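Fri 18 August

Home by five, feet up, fan on, and I'm going to write this down before I forget it, because I always say I'll keep this diary going through the summer and then July disappears and there's one page about a sunburn. So! Toy sorting day in Pemthorpe. I told Yanti Oei I'd give her the morning and of course I gave her the whole day.

She's getting the playroom ready to open again in September and every single game and puzzle has to be gone through before it goes back on the shelves. Missing pieces, chewed pieces, pieces that belong to something else. There's a list, and the list goes up to 311 (Yanti's numbering, don't ask me what happened to the first hundred). I got the wooden puzzles, which suited me down to the ground. Tiina Ahonen got dolls' clothes and was cross about snaps until lunch.

I did the farm one first, then a clock with no hands, then the one I ended up spending far too long on, the number matching one.

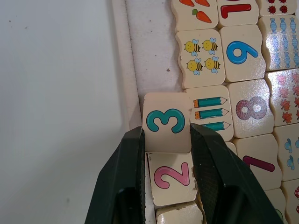
I had a puzzle a lot like it when I was small, only mine was cardboard and came from my aunt in Sidesthorpe, and I learned to count off the pictures long before I cared about the numerals. This one has the same idea, a number and then the right amount of something to go with it. The 3 is a big teal one and the 2 is pink, and the poor 2 is chipped along its edges, scuffed too, like it's been through a few hundred small hands. I rather love that. Yanti has a rule about scuffs — if you can still read it and it won't give anybody a splinter, it stays. I ran my thumb all the way around each edge to check and only had to go at one with the sandpaper.

Kulap Nakpan came by mid-morning with iced coffee and the good almond things from Stępień, the bakery by the bridge, and we stood there eating them well away from the toys, being very responsible. She thinks her youngest did this very puzzle every day for a year. She also thinks he used to hide the pieces down the heating vent, which would explain a lot about the whole building! I asked whether anyone had ever looked down there and she just laughed at me.

Then we got talking about her move and I lost most of an hour. She's found a place with a yard, finally. Two bedrooms and a sort of closet she's calling a study. I said I'd help her paint, so that's another Saturday gone, but I like painting with Kulap. She never minds the radio. 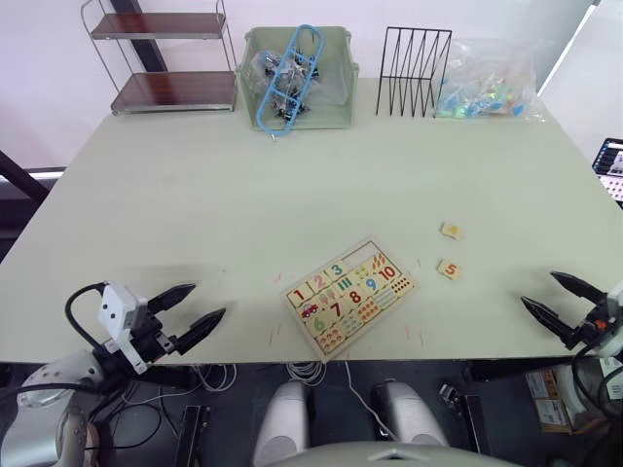 My method with puzzles is to do them the way a kid would, start to finish, and never look at the box. You find out what's wrong much faster that way. By this point I had most of the board filled, the 1 with its little red car and the ice cream cones and all the rest of it, and the 5 was still lying off to the right with another tile, waiting its turn. I do wish whoever chose the pictures had been a bit kinder. Some of them took me a minute, and I'm a grown woman with reading glasses. But the colors are so cheerful that I forgave it, and I'd buy one tomorrow if I had anyone the right age to give it to. Maybe Araba's baby in a couple of years.

Speaking of Araba — Araba Annan called right when I had my hands full, so I called her back at lunch. The baby has 2 teeth and everyone in the house is exhausted. She wants to drive down next week if the car's fixed. I said come anyway, take the train, I'll make the peanut noodles. I need to clear the spare bed first, it's covered in winter coats I was going to give away in spring. Oh dear.

After lunch I went back and took another pass at the puzzle. I wanted to see it properly complete before I put my check mark next to it, and the 5 kept getting left till last. Napaporn Thongsuk wandered over to look and recited all the numbers out loud in her best teacher voice, which set Tiina off, and then we were all useless for ten minutes.
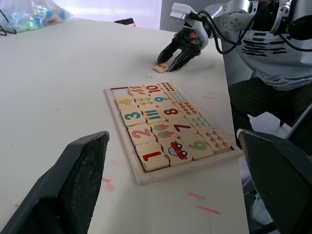
Still to do

Label for the number puzzle, and a drawstring bag if Yanti has any left.

Clock hands. Napaporn thinks the hobby store, Zidine, sells them in packs of 16. We need one pair.

Return Kulap's thermos!!

Winter coats off the spare bed, bagged, and into the car so I can't change my mind.

Text Araba about trains. There's one that gets in just before 8 and I can walk over and meet her.

Now I'm going to eat toast for dinner and go to bed with the window open.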